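Cundiris: a vocabulary of Australian home preserving

README, last revised October 19, 2026

Cundiris is a plain-text collection of household terms for jams, pickles, chutneys, sauces and the gear used to make them. It holds 1,261 entries, taken from community cookbooks, fete recipe sheets and the backs of envelopes. It began as a way to settle an argument over whether relish and chutney are the same thing. The argument continues, now with citations.

What's in it

Each entry is one line in a tab-separated file: headword, variant spellings, a short definition, the region if the source gave one, and a source code. "Tomato sauce" has its own notes file, which you should read only if you have an afternoon free and low blood pressure.

Two lists of sources sit behind the entries. Phelan is the printed material, mostly spiral-bound and mostly stained. Giston is the handwritten material, and anything with a Giston code should be treated as a best guess at somebody's lower-case r.

The raw pile came to 3,000 slips before duplicates were merged. A depressing share of them said "jam, see jam".

How the labels work

Quantities are left as written. If the source says "a good knob", the entry says "a good knob", and we have not converted it to grams. Cups are Australian metric cups unless the source predates them, in which case the field says "cup (unclear)" and you are on your own. Tablespoons are worse and have their own column.

Colour terms follow the source. One contributor used "amber" for every marmalade in her book, including the lime.

Known problems

Queensland is over-represented, and so are mangoes. Tasmania has four entries, three of them for the same apricot jam. "Bottling", "preserving" and "putting up" are cross-referenced in a loop that nobody has had the courage to break.

The shelf-life field contains the value 365 far too often. It means the source said "keeps a year". It doesn't mean anyone tested it, and it's no reason to open the jar at the back of your pantry.

Jars and bowls

Containers get their own category, split by whether they have a lid.

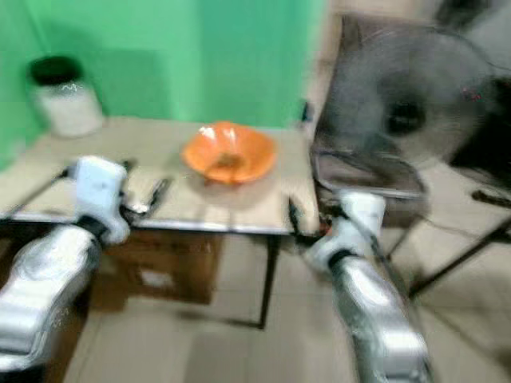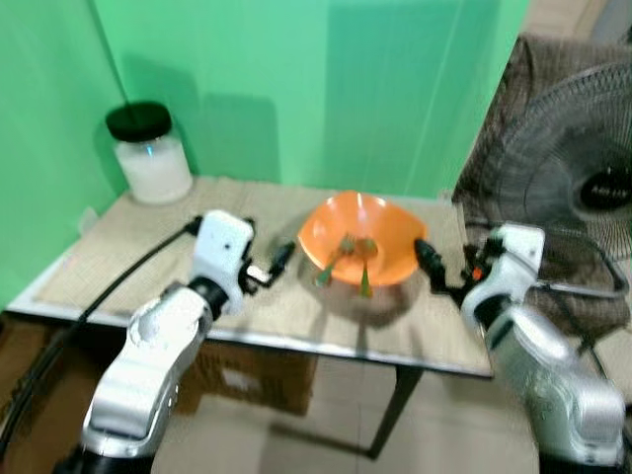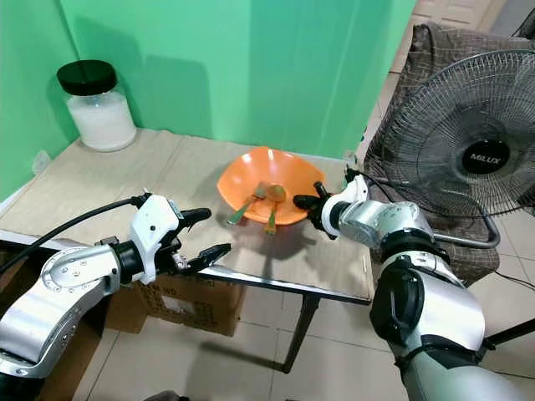
The lid rule sounds simple and was the cause of most of the edits made in May. A crock with a plate on top counts as lidded. A basin under a tea towel doesn't, unless the towel is tied on with string, and then it goes under "covers, cloth". Please don't reopen this one.

Getting and changing it

The files live in the Vellau repository under the folder called "pantry". Version 2 is current. Version 1 is still there for anyone who built something on the old spelling of "piccalilli", and our sympathies go with them.

Corrections are welcome as a single line with a source. Your nan is a source, provided you say which district she cooked in and whether she wrote it down. Corrections that consist only of the word "wrong" are kept in a separate file, where they're doing quite well.

Licence: use it for whatever you like, keep the source codes attached, and leave the tomato sauce notes in one piece.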